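Gripper pads slipping on one arm after swap - what am I missing?

gleice_leite
Posted November 3, 2024

Hi all, long post, sorry. I look after a little two-arm cell at Mendonça and the arm on the left has been making me crazy since I changed the rubber finger pads. Same part as before, gray, ridged, bought from Ritmont. The first day was fine. Now every so often it picks up a roll, gets halfway over, and the roll tips or drops. The other arm isn't even in the program yet so it can't be that one bumping the table.

What I did so far: wiped the pads, checked the finger screws, homed the gripper again, upped the force from 5 to 6 on the pendant. The force change helped for a morning and then I started finding flattened rolls.

Wolamura
Did you re-teach the closed position after the swap? New pads are thicker than worn ones. If the gripper still thinks zero is where the old pads met, your width numbers are all off.

gleice_leite
I homed it, which I thought was the same thing??

Wolamura
Nope. Homing finds the end of travel. Closed position is its own screen. Close it empty, slowly, and save it there. Then put the force back down to 5 before you touch anything else.

Hinix
I'd go the other way and leave the force alone. Slipping is slipping. I run 6 on bread all day, and my pads have 314 hours on them and still hold. My money is on crumbs in the ridges. A wipe doesn't get them out, you need a stiff brush and warm water. Pads off the fingers, please, don't soak the gripper.

Wolamura
6 on a crusty baguette, sure. On soft rolls you'll get pancakes. She already said so.

Hinix
Fair, mine are crusty.

gleice_leite
OK, did both! Brushed the pads (gross, so much stuff in there) and saved the closed position again. It was off by more than I'd have guessed. Force is back to 5. I've been running it slowly with the basket up front so I can watch the fingers come down - the braided rolls are the hard ones, they have all those bumps.
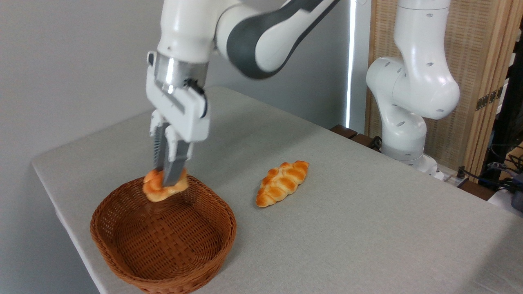
I still want to try turning the grip a bit so the pads land across the knot and don't ride along a seam. Cycle counter says 1,402 since the swap, so I'm writing that on the log sheet and checking the pads again in December.

Gleice Magalhães
Other Gleice here, hi! Check the cable by the wrist while you're at it. Mine was pulling a little at full reach and it looked just like a pad problem.

gleice_leite
Ooh, I'll look at that tomorrow before I start it up. Thanks, both of you. And Hinix too, the brush was a good call.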